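**Hanging frames without anchors?**

**distthorpe_dan**
Moving into a rental on Weson in June. Lease says no holes over 2 mm. Are adhesive strips OK for framed prints?

**Goicoechea9**
I've used strips for years. Clean the wall with alcohol first and wait an hour before hanging.

**plasterfan**
Disagree. Mine pulled the paint off and I lost $189 of my deposit. Thin nails fit your lease and the holes fill in a minute.

**hukano1216**
Depends on the paint. Fresh flat paint peels, older satin usually doesn't. I like black frames on plain walls either way.

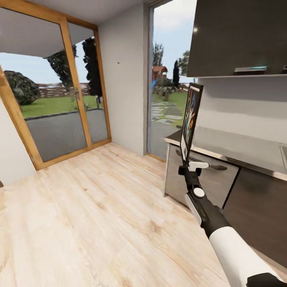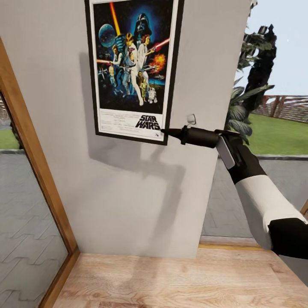

Black frames, white borders. Star Wars poster is the second one.

**Goicoechea9**
plasterfan, did you pull straight out? You have to stretch the tab down along the wall.

**plasterfan**
Down, slowly, like the package says. Still peeled.

**distthorpe_dan**
I'll ask the landlord what paint it is. Leaning toward nails.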